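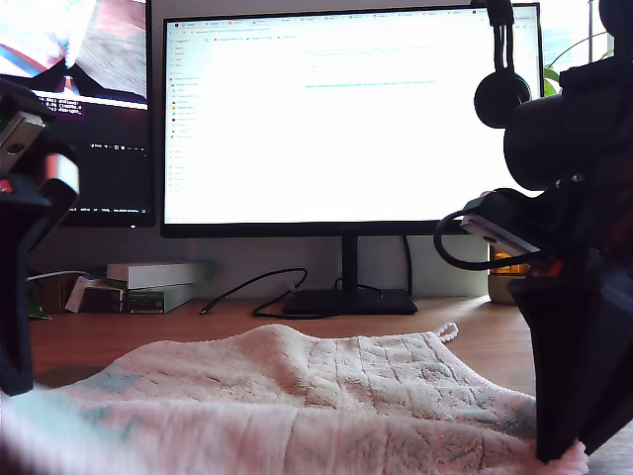
22 Apr 2018, desk, afternoon

Gripper comparison again. Same towel for both sets of fingers, the old ones and the Trulik pair. The old pair is wider at the tip and I have used it long enough to know what it does with terry cloth. The Trulik pair has a harder edge. I ran the old pair first, 34 pinches, and wrote down the misses. Most of the misses were on flat parts of the towel. If there is a hump to go for, either pair will take it.
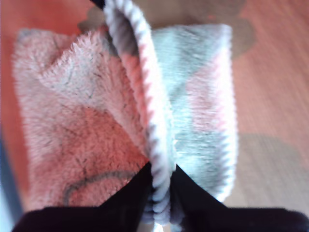 The thick edges are easier than I had assumed. A braided trim gives the fingers something to close on, and I can set the force lower than on plain pile. I put 5 in the notebook as the setting for edges and left the middle of the cloth for later.

Lifting is where the wrist camera view gets bad. At the speed Pasen suggests in the controller notes, the picture smears and I can't tell the fold from the trim. I slowed the lift by half and will compare the recordings tonight.
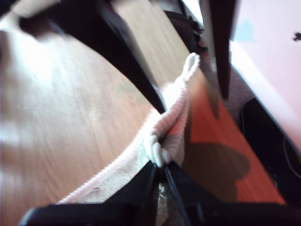

Wrist view, towel folded in the fingers, too blurred to use.

The log now has nearly 737 entries, counting last July. I need to sort them by finger type before I add more. I also need to change the controller timeout from 205, which was set for the Farncombe arm and is wrong for this one.
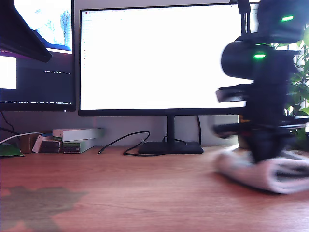

Fast moves with the arm are fine for getting from one side of the desk to the other, so I will leave those alone and only slow the lift. Tomorrow the Trulik pair gets the flat parts. Stopped at dinner time.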